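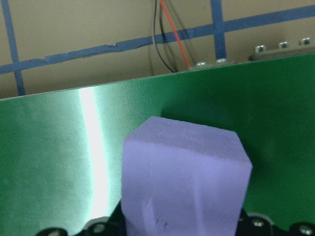
Lirkis Foam Building Blocks: Review After One Winter of Use

I bought the Lirkis block set in the fall for the low table in our family room, where the kids build most afternoons between four o'clock and dinner. They had a bucket of hardwood blocks before this. The hardwood blocks are fine, but every tower that came down could be heard in the apartment below, and I had started stepping in before the towers got tall. I wanted something quieter that still stacked.

The set is 26 blocks in a drawstring bag. I paid $155 for it with the larger bag included, and that is a lot of money for foam. The price is the main thing I want to deal with in this review, so I will get to it after the blocks themselves.

What the blocks are like

The lavender-purple ones are the ones that get used most in our house. The surface is matte and a little porous, closer to a cut sponge than to a molded toy. The edges are softly rounded and not perfectly even. If you line two blocks up side by side, you can see that the edges wander slightly. I noticed this on the first day and thought about sending the set back. After a few weeks I stopped seeing it, but if you expect crisp corners you should know about it before you order.

The foam is firm for its weight. A block gives when you press a thumb into it and comes back when you let go. An adult can squeeze one flat-ish with some effort. A four-year-old can't do much to it by hand. Teeth are another matter, and I would keep the set away from any child who still bites things.

Stacking

Foam blocks have one problem that hardwood ones don't. They are light, so a sleeve brushing past will move them. On the other hand, the matte surface grips, and two blocks set face to face don't slide much. The result is that low, wide buildings work very well, and thin towers are a bit of a gamble. Our tallest tower so far is 16 blocks, built against the wall, and it leaned from the middle up.

Standing a block on its end works if the end was cut square. Most of them were. Two in our set rock slightly on one end and sit flat on the other, so we turn them over.

Bridges are the weak spot. A long block laid across a gap will hold its own weight and one more block on top. Past that it starts to bow. The kids learned to put a third support in the middle, and I don't count that against the set.

What you build on matters

We tried the blocks on bare table, on carpet, and on a green board I had left over from another project. Carpet is the worst of the three. The blocks settle unevenly and anything higher than a few layers tips. Bare table is good. A board with a fine texture to it is a little better, and it has the advantage that you can lift the whole building and move it when somebody needs the table. Set the board down level. Tilting it is a fun game for the kids (how far before the castle goes), but a building won't last long that way.

If the board you use has any shine, put it where the window or lamp doesn't hit it straight on. The glare is annoying at kid height.

Marks and wear

This is where I have the most to say. Light-colored foam shows everything. Faint scuffs turn up on the faces, along with small darker marks, and a hard knock against a table edge can leave a shallow crease like a dent. The creases in ours have not gone away completely. They don't affect stacking at all, but the blocks stopped looking new by the second month. The lavender shows marks more than I would have guessed from the product page.

I clean them with a damp cloth and a drop of dish soap, wiping in one direction. Scrubbing back and forth roughs up the surface and makes the next mark easier to get. Pencil comes off. Washable marker mostly comes off. Ballpoint pen does not. Let the blocks dry on a rack before they go back in the bag. I put them away damp once and the bag smelled for a week.

I have not had a block tear. One lost a crumb of foam from a corner when it got shut in a drawer.

Noise

Excellent. A full collapse on a hard floor makes a soft patter and that's it. I have let the kids keep building through a phone call in the same room. If noise is your reason for looking at foam, this set solves it.

Storage

The bag is thin but the cord is good. The blocks take up more room than you would think, and they can't be packed tightly for long without picking up creases from each other. I moved ours to an open bin under the table. Cleanup takes a couple of minutes because the kids can throw them in, and I don't have to tell anyone to stop.

Compared with Orska

A neighbor has the Orska foam set, which is cheaper. I borrowed it for a weekend. The Orska blocks are smoother and more even, with a skin on the outside that wipes clean faster. They are also slippery. Towers slid apart in a way that never happens with ours, and the kids went back to the Lirkis set before the weekend was over. If easy cleaning is what you care about most, get the Orska. For building, I would stay with Lirkis.

Is it worth the price?

At full price, just barely. The blocks do what I bought them for and they get used nearly every day. But the cutting should be neater for this money, and I would like to see a darker color option for homes where things get knocked around. I saw the same set marked down in March, and at that price I would buy it without thinking much about it.

Good: quiet, grips well, light enough for small kids, firm enough to build with
Not so good: shows scuffs and creases, edges a little uneven, long blocks bow, price

Rating: 4 out of 5

Update: a reader asked whether replacement blocks are sold one at a time. They weren't when I checked. You have to buy another full set.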